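Looking after your wool, needles and half-finished things

Updated in September, after the business with the moths.

Most knitting advice is about knitting. Very little of it covers what to do with a sleeve between Tuesday and the following spring, and that is where most of my sleeves live. These are the household tips that people at the club ask for most often, plus a couple that they didn't ask for and are getting anyway.

Washing a swatch

Wash it the way you mean to wash the jumper. If you know perfectly well that the jumper will be flung in with the towels, fling the swatch in with the towels and find out now. I once hand-washed a swatch in cool water with a capful of something lavender, measured it lovingly, and then knitted a cardigan that went through a forty-degree cycle in its first week. It fits a teapot.

Dry the swatch flat, leave it overnight, and measure in the middle, away from the edges. Edges lie. 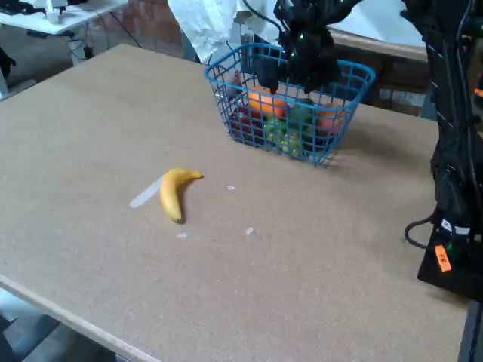

Karaca Knitters, Household Tips page, kept by Şengül Polat

Winding off a skein

Two chair backs will do. Untwist the skein, hang it over both, and cut the little ties only once you are sure you have found an end. Keep the ball loose enough to push a thumb into. A tight ball stretches the yarn, and you'll meet the consequences after the first wash, when your tension quietly changes its mind.

If the skein tangles, put it down and make tea. Pulling has never improved one yet. Open the knot outwards from the middle with your fingers, and don't pass the ball through any loop you can't see both sides of.

Tuck the ball band inside the ball as you wind. Mine says Inska, shade 455, and I know this because I tucked it in. The green stuff beside it says nothing at all, and I shall be guessing at it until I die.

Blocking without the special boards

Foam play mats work, the sort that slot together. So does a spare bed with a towel on it, provided no one is expected to sleep there. Squeeze the water out by rolling the piece in a dry towel and kneeling on it. Don't wring. Pin the corners first, then the middle of each side, then fill in between.

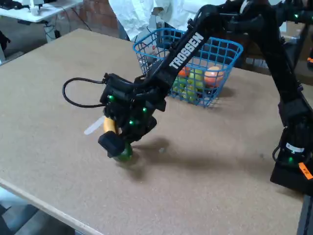 Use rustproof pins and test one before you trust it: leave it on a damp bit of kitchen roll overnight and look for orange in the morning. I bought a tin of Hikum pins and skipped the test, and now own a cream shawl with a tasteful row of dots.

Acrylic won't block like wool however sternly you speak to it. A little steam, held well above the fabric, relaxes it. Too much and it goes limp for good.

Moths

Take everything out of the cupboard. Yes, that too. Hoover the corners and the hinges, and empty the hoover outdoors. Anything suspect goes into a sealed bag and then the freezer for a fortnight, labelled, so that it isn't mistaken for peas. Lavender bags smell pleasant and the moths in my house seem to think so as well.

Store things clean. Moths like wool, but they like wool with a bit of gravy on it more.

Needles and hooks

Sticky bamboo needles come round with a rub of waxed paper. For a circular with a cable that insists on springing back into a coil, dip the cable (not the joins) in hot water for half a minute, pull it straight and let it cool.
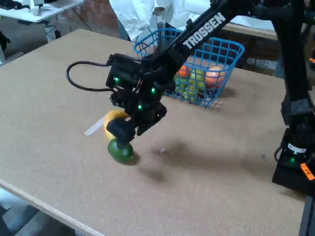

Putting a project down for a while

Write down the row, the needle size and what you were thinking. "Left front, row 37, decreases started" takes ten seconds. Pin the note to the knitting itself, as a note in a separate notebook is a note in another country.

Move the stitches on to a length of smooth cotton if you want the needles back, and you will want the needles back. Old Nutov crochet cotton is good for this and good for little else. Tie the ends together in a bow. A knot seems sensible until you have to undo it.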